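Chapter 4
Small Things: Sorting the Items That Have No Place

Most household clutter is small. A wardrobe that will not close or a table that blocks a door is a nuisance, but it is easy to see and there is usually only one of it. The items dealt with in this chapter can be held in one hand. They include sachets, tissues, sponges, sample boxes, sewing kits, spare buttons and anything else that comes into the home without a shelf waiting for it.

In Chapter 3 we worked with clothing and bed linen, which can be sorted by size and by season. Small items are harder. They differ in shape and use, they are often still in their packets, and several of them may have the same job. When Margit Győri surveyed homes for the Dandale housekeeping course, she asked each household to empty one bedroom and one hall cupboard. The average home produced 38 small items that the owner could not match to a room. One flat produced more than 500, most of them in a single suitcase.

4.1 Why the bed is used

Students on practical courses are often surprised to be sent to the bed to begin sorting. The reasons are simple. It is a large flat surface at a convenient height, it is soft enough that nothing breaks or rolls far, and it has to be cleared before the end of the day. A floor can be left covered for a week.

The bed does have drawbacks. Small boxes sink into soft covers, and a long-haired throw can hide something as thin as a sachet. Pull the cover flat before starting, or lay a plain sheet over it. Damp or leaking items should go to the sink first. 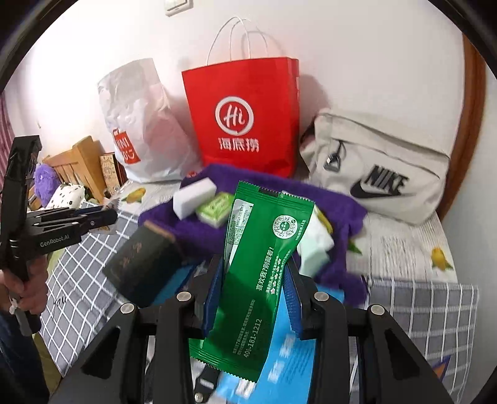

Fig. 4.1 Small items on a bed, among them a green packet of wet wipes, two white foam blocks and some little boxes, with a fuzzy purple cloth.

A group like the one in Fig. 4.1 is typical of what comes out of a drawer or a travel bag. Wipes belong with washing and cleaning. Foam blocks of the cleaning kind go under the sink or in the bathroom cupboard. Small boxes should be opened before they are placed anywhere, as the outside of a box is a poor guide to what has ended up in it.

4.2 The three questions

For each item, ask the following in order.

What is it used for? Answer with a task, such as wiping a table or mending a hem. "Useful" is not an answer.

In which room is that task done? If there are two rooms, choose the one where the task is done more often.

How many are needed there? A household of four may want several packets of wipes in the kitchen, but one in the car will do.

Items that fail the first question go into a holding box marked with the date. Valeriano Collado recommends a limit of 30 days for this box, after which the contents are given away or thrown out. Some teachers allow longer – until the end of March, for a box filled at New Year – but the limit should be written on the lid either way.

4.3 Sealed packets

Wet wipes dry out once the seal has been broken, and sometimes before. Check the date on each packet and put the oldest at the front. Do not store them beside a radiator. Single packets are best kept upright in a narrow tray, with the printed side facing out so that they can be told apart from tissues.

Before going on to 4.4, empty one drawer at home and sort its contents using the three questions. Keep the list you make, which will be needed for Exercise 2.

Related chapters
Chapter 3: Clothing and Bed Linen
Chapter 5: Boxes, Trays and Dividers
Chapter 6: The Cupboard Under the Sink
Chapter 9: Packing for a Short Journey
Appendix B: The Brukier Labelling Method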